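Stop paying people by the demo

Six months of steering robots by remote at Indasstead and I have one complaint, so here it is quickly. We pay by the episode. Bag of crisps, plate, two hands, go again. Everyone races. Of course they do. 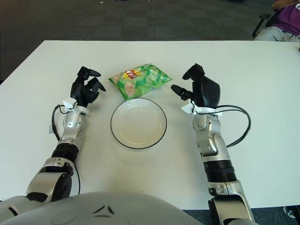 And the racing gets learned. A robot copies the lot - the snatch, the wobble, the lazy thumb. Our last set was 2672 demos and I'd have binned most of it. Give me 800 slow ones. Seriously.

Managers hate this becuase slow looks like idle on a chart. Rahimi, where I worked before, had the same chart.
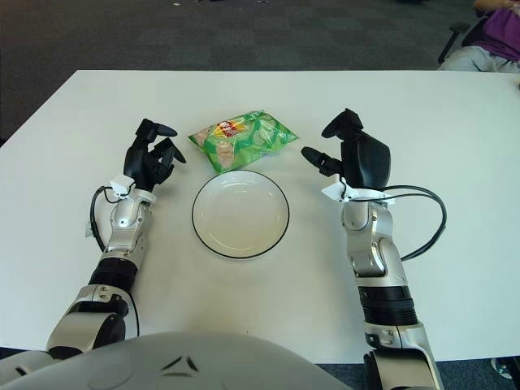
Crisp packets are the worst for it too. Slippery, puffy, never the same shape twice. You need to feel your way in and you can't feel anything through a headset, so you need time. Five minutes' rest an hour would help. Pay by the shift would help more. Ciso do it already, or did in June.

Not asking for the moon. Teaching by hand is skilled work - pay it like teaching, and let the operator throw out there own bad takes without losing money.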